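Housekeeping Practice, Unit 4: Tile Mats and Fitted Layers on a Single Bed
Course handout - prepared by Maja Urbańczyk, Wilamby training rooms
Reading time: 2 minutes
Print this page | E-mail this page

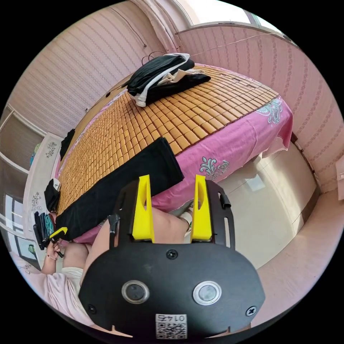
Fig. 4.1. Tile mat over a pink sheet, with a dark folded cloth laid across the lower part of the mat.

4.1 Scope

This unit covers beds on which a rigid-tile sleeping mat is used over a cloth sheet. The tiled surface changes the order of work. A tile mat is dressed last and stripped first, and it is never tucked. Soft mats (woven grass, cotton) are treated in Unit 5.

4.2 Terms

Tile mat: a sleeping mat made of small rectangular pieces of bamboo or wood set in tight rows.
Row direction: the line along which the mat rolls freely. Across this line it resists and the cords take the load.
Drop: the length of sheet hanging below the edge of the mattress.
Staging fold: a cloth folded into a long rectangle and laid on the bed before it is opened or put away.

4.3 Sheet

Center the sheet before the mat goes on. With a patterned sheet, use the motifs as reference points. In Fig. 4.1 one floral motif lies near the foot of the bed and another at the far corner of the mat. Motifs that remain visible after the mat is placed are useful, as they show any later shift of the sheet without lifting the mat.

Check the drop on both long sides. A difference of up to 2 inches is accepted in the practical. Fringed sheets are left hanging and the fringe is combed down by hand. Fringe caught under a tile mat frays at the knot, and the damage usually appears first at the foot end, where people sit.

4.4 Mat

1. Carry the mat rolled. Two people are required for any mat wider than a single.
2. Set the roll at the head end, square to the mattress.
3. Unroll toward the foot in one pass. Do not drag.
4. Press along each edge with the flat of the hand. A raised tile indicates a fold in the sheet below.
5. If a fold is found, roll back past it, smooth the sheet and unroll again. Pulling the sheet from the side moves the motifs off line and rarely clears the fold.

Wipe with a damp cloth along the rows, then a dry one. Allow 30 minutes with the window open before any cloth is placed on top. Mats of the Daka pattern have closer cords and need longer; see the table in Unit 2.

4.5 Staging folds

A cloth that is to be opened over the mat is folded lengthwise and placed on the lower part of the bed. It may lie diagonally while work continues at the foot, as in the figure, but it is squared before opening. Dark cloths should be shaken away from the bed first - lint settles in the gaps between tiles and has to be brushed out row by row.

Low beds are worked from a kneeling or seated position. Keep one hand on the edge of the mattress when reaching across, and do not rest a knee on the tiles. Point loads break cords.

4.6 Faults seen in last January's practicals

Mat unrolled from the foot, leaving the slack at the head.
Sheet tucked together with the mat edge.
Fringe trapped on the wall side, where it was not checked.
Mat stored folded in half. The Rindard mat in room 12 was lost this way and has been replaced.

4.7 Preparation for the next session

Read Wasilewska, chapter on rigid layers, and bring a dry brush with soft bristles. Celina Kozłowski will take the storage section, including rolling direction and tie spacing. Written answers to the Unit 3 sheet are due at the start of the session - late sheets go in the tray by the door.

Related handouts
Unit 2: Drying times by mat pattern
Unit 3: Flat sheets, centering and drop
Unit 5: Soft mats and bed rolls
Unit 6: Storage, ties and labeling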